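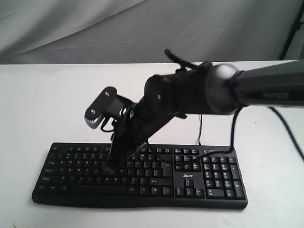

Slide 1: Black Acer keyboard, white tabletop, gray cloth behind.

Good evening, everybody, and thank you for coming all the way over to Usbridge on a night when you could have stayed in with your feet up. (Wait for the door to close. Say hello to the Lolerby group at the back.)

I want to talk tonight about the keyboard, which I think is the most touched and least looked-after thing in most of our houses. We wipe the kitchen counter every day, we wash our mugs, and then we sit down and eat toast over the letter G for years on end!

Leave the slide up for a minute. Point to the middle of the board, G and H with B just under them. Those first two sit between your pointing fingers when your hands are at rest, and I'd like you all to put your hands on the table and try it. Go on, nobody's grading you. When I took the evening typing class in Cudberg we spent 2 whole weeks on that middle row, and I grumbled the entire time, and I've been grateful ever since.

Now the cleaning part (this is what people write to me about). Shut the computer down and unplug the keyboard. Turn it over above a sheet of newspaper and tap the back gently. Then a soft dry brush between the rows, and after that a cloth that is barely damp, never dripping. Please don't spray anything straight onto the keys.

Pass around the Dubey handout here. There are 50 copies, so share if you're sitting with a friend.

A flat, plain table helps too, with enough room in front for your wrists. Mine at home was far too high for years and my shoulders knew it.

Questions next, then coffee. Remind them the July meeting is in Lolerby.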